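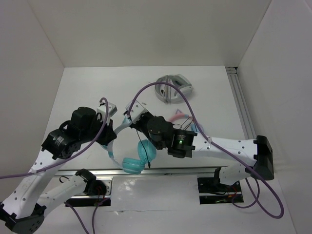
News from the software side

It has been a busy and rather happy few weeks for those of us who work on the two-arm planner, and Dennis Minja has kindly let me have the space he usually fills with hardware news, so I will try to use it well (and give it back in one piece).

The big item is that Drillell, our planning layer, now treats the two arms as one problem. Until February we planned the left arm, then planned the right arm around whatever the left had decided, and you can imagine how polite and slow that was. The arms would wait for each other like two people at a door! With the new release both paths are worked out together, and when the grippers have hold of the same object the planner keeps the distance between them inside a band that you set in the task file. Headphones have been our favorite test for this. A headband bends, the ear cups swing, and the cable hangs wherever it likes, so a plan that was fine for a box can go wrong very quickly.

Perception has had some love too. Adeleke, the tracker, used to lose thin dark cables against anything busy, and would then cheerfully report that there was no cable at all. We retrained it on 4,000 hand-labeled views, and it now passes a confidence value along with every cable point, so the planner can slow down when it isn't sure. Please do read that value in your own scripts. The old yes/no field still works, but it will go away in the next release and I would hate for anyone to be caught out.

A smaller thing, though it pleased me most: replanning during a handover now takes 130 milliseconds on the lab machine, down from nearly 200. Our friends at Bredivbridge found the slow spot, which was a collision check we were running twice, and I owe them a very large cake.

If you are moving over from the old version, your task files need one new line naming the shared object. The Drison folder has 7 worked task files you can copy from, and my door is open for questions most afternoons.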